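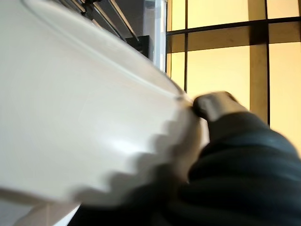 Wulitz Catering Supply, washing and packing hall
Minutes of the staff meeting on automation
Date: Nov 3, 2024
Present: early shift, late shift, two staff representatives, the hall manager, one technician from Clindavetti
Apologies: the night supervisor

1. Minutes of the last meeting
Accepted with one correction. Under point 4 it was written that the late shift "agrees" to the new break times. The late shift asked to change this into "has heard about". Changed.

2. Handling of bowls by the robot
The hall manager reported on the first weeks. The robot takes the large white bowls by the rim and turns them for stacking. On its best day until now it handled 1,686 bowls. The target in the contract with Clindavetti is over 1,000 per day, and this was reached on 11 days.

The early shift remarked that a daily number does not show how many bowls must be stacked again by hand. The manager does not have this figure at the moment. The technician can take it out of the log and will send it.

The technician explained that the finger pads wear down at the place where they hold the rim. The pads should be looked at before each shift. It was asked who does this, as it is not in any job description. Until February it will be done by the person who opens the hall, and ten minutes of working time are given for it.

3. Changes in the tasks
Four colleagues who stacked bowls before are now at inspection and at the packing table. Two of them are content, mainly for the reason that the lifting is less. The other two said that standing at inspection is more tiring for the eyes and that one hardly can talk with anybody there. They would like to rotate.

Decision: rotation between inspection, packing and the robot station every two hours, as a trial until the end of February. The shift leaders make the plan. Wishes can be written on the sheet beside the lockers.

The representatives asked again if places will be cut. The manager repeated that no contract will be ended on account of the robot. The representatives want to have this in writing, signed by the management in McIver Street. The manager will ask for it.

4. Training
The first course has 20 places and all are taken. Colleagues on the late shift could not join because of the hour. A second course will be held in the afternoon. The instructions on the screen exist only in technical English, and several people find them difficult. Clindavetti will send a simpler text, and the representatives will read it before it is used.

5. Noise and stops
The late shift reported that the alarm is very loud and that it also sounds for small stops. The technician will make it quieter for the small stops. The emergency stop stays as it is.

6. Any other business
The old Cukine trolley with the bent wheel is still in the passage. It will be removed this week.
The coffee machine was discussed. No decision.

Next meeting: the date will be put on the board.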